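Robots That Pack Snacks

At the Zollex warehouse in Nastumier, people fill snack orders for schools and offices. A busy day brings 188 orders. Until April, workers did all the picking by hand. They reached into baskets, turned, and reached again — hour after hour. Arms and backs got sore.

Now robot arms do part of that job. A robot has to find one packet among many, close its fingers on it, and lift without crushing it.

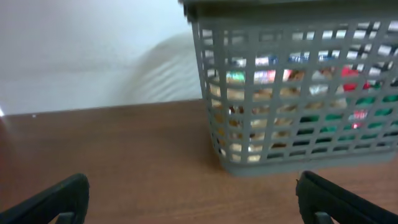
A gray basket full of colorful packets, with the robot's two black fingers in front.

Soft wrappers are hard for a robot. They bend, they shine, and they slide under each other. When the arm gets stuck, it stops and a light comes on. A worker walks over and sorts out the problem.

So what do the people do all day? Some check orders before the boxes are closed. Some learned to fix the arms — the training took 40 hours. Others still pick by hand, mostly glass jars and fruit. A few workers miss the old job, when they could chat side by side.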